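Household Economics 8: Where the Hours Go
Handout 6 - Laundry as a Scheduling Problem

Print this page | E-mail this page

Last week we covered dishes, and most of you survived. This week's reading is the Hornik diary study, in which 705 households wrote down every chore for a week in September. The diaries give 2674 separate entries for laundry. Read the entries before you read the tables. The tables are tidier than the people.

1. Batches and queues

Clothes arrive one at a time and get washed in loads. Everything in between is a queue, and the queue lives in a basket. Wash too often and you pay in water and trips downstairs. Wash too seldom and you pay in socks, usually at 7 a.m. The Drasex rule says to start a load when the cost of waiting one more day passes the cost of one more load. It's a fine rule, and I have never seen a person use it.

Two garments in a basket make a short queue. Would you run the machine for these? 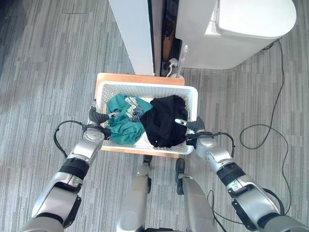
2. Sorting

Sorting by color splits one queue into several, and each one fills more slowly. A household with three piles waits longer for a full load than a household with one - this is simple arithmetic, and it has started fights. For next time, work out the average wait with one pile, then with three. Use the Poncombe arrival rates on the back of Handout 5, and show your steps.

3. Storage in the wrong place

Olteanu's chapter argues that a basket goes wherever there is a flat surface, and that floor plans drawn by architects have very little to say about it. Compare her map of planned storage with your own home. Bring a sketch. Stick figures are fine, and so far they are the best work I've received.

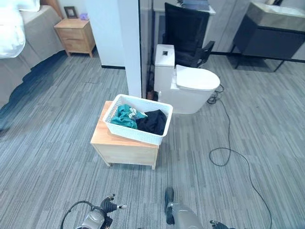 One student wrote in the margin of last term's copy that the rule leaves out the person who does the washing, whose time is treated as free. Fair point. We take it up in Handout 7.

Questions: see the course office, second floor | Copyright Household Economics 8 | Back to top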